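Search this site Enter keywords Go

Filed under: Workroom & Kitchen > Tables, Floors, Light

Getting a shared table ready for food

A worktable that serves for paperwork in the morning and vegetables in the afternoon needs a short routine between the two. The one below is what we follow at Rolimwood, where the big room has a wood floor, long ceiling lights and one oak-colored table that everybody wants at the same time. It takes longer to read than to do.

Start with the lights. Turn on every ceiling fixture before you wipe anything. Pendant lamps look nice over a table but they throw shadows, and crumbs and sticky rings hide in them. If there is a big window at one end, look along the tabletop toward the glass. Smears show up at that angle that you will miss from straight above.
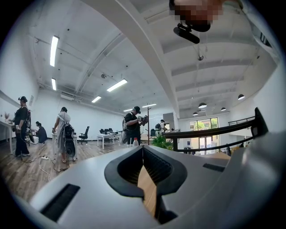 Rolimwood, May

Dust comes down from above, so do the high things first. Black dome shades show every speck on the outside. Switch them off, let them cool, and go over them with a barely damp microfiber cloth. Exposed pipes get a long-handled duster twice a year. Air conditioner filters get rinsed at the start of the warm months and go back in only when fully dry. Sweep the floor last.

For the table itself, use a cloth wrung out in warm water with a drop of dish soap. Wipe with the grain. Go over it again with plain water, then dry it with a towel right away. Water left sitting on wood raises the grain and you end up sanding. We oil ours with Janevski board oil, item 2335, two thin coats, and leave it overnight between coats. A 700 ml bottle lasts us well over a year. Vinegar and scouring powder both dull the finish, so keep them for the sink.

Put vegetables on a plate or a board and keep them off the bare wood. A thin-rimmed plate is fine for one or two things. Round vegetables roll, and a table edge is a bad place for them, so push the plate well in before you turn your back.

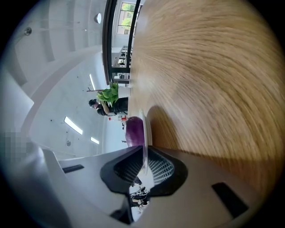 Eggplant by the plate rim, a leafy plant held beyond the table.

Eggplant does not like the cold. Leave it on the counter out of the sun and use it within a couple of days. The skin should be glossy and tight. If it has gone dull or your thumb leaves a dent, cook it today.

Leafy greens want the opposite. Shake off the grit, wrap them in a dry towel, and put them in the fridge drawer. Wash them when you are ready to use them. Limp leaves will often come back after 20 minutes in a bowl of cold water.

Keep packaged goods together at one end of the table so the other end stays clear for cutting. Tineke Dijkstra uses a shallow Plarnico tray for this and carries the whole lot to the shelf in one trip. A baking sheet does the same job.

Contact | Copyright Rolimwood Workroom Notes | Back to top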